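From: Tharushi Saha
To: the Fluletus users' list
Date: 6 Jun 2025
Subject: Re: [fluletus] Hand drifting after sleeve change

Eyvindur Laxdal wrote:
> We fitted a new sleeve to our arm and ever since then the hand
> comes up a few millimetres shy of where we taught it. It's worst
> when the arm is stretched out. I've run the zero routine twice.
> Has anyone had this, or do I need to send it back to Jamix?

Hello Eyvindur, and hello everyone,

Please don't send it back yet! We had very much the same trouble in December, and Nusrat and I spent the better part of a week on it (with a great deal of tea) before the penny dropped. I'd hate for you to go through all that, or to pay the carriage both ways.

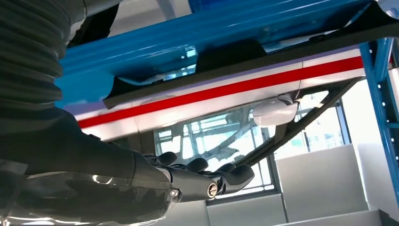

The sleeve is where I would look first. If the folds are bunched up at one end they push against the arm as it reaches, and the zero routine won't catch it, as it runs with the arm tucked in. Take the clamp off at the lower end, let the folds settle, move the arm slowly to full stretch and only then do the clamp up again. Ours has the black ribbed sort, with the folds stopping well short of the wrist, and I like to leave it that way so I can get a cloth round the casing. While you're down there, try the small silver bolt in the palm housing, a bit to one side of the ring-shaped fitting near the base of the fingers. Ours had worked itself slack and I'd blamed the sleeve for that as well, poor thing.

Once that's done, run the zero routine again and teach your points afresh with the arm out, even the ones that look fine. I did 20 of ours and skipped the last 3 out of laziness, and of course those were the ones that had us scratching our heads the next morning.

We now look at the clamp every 400 hours. Tahsin does his at Zidow far less often and has had no bother, but his arm hardly reaches at all, so I wouldn't go by that.

Do write back and say how you get on. If it still drifts, send me the numbers from the stretched position and I'll put them beside ours.

All the best,
Tharushi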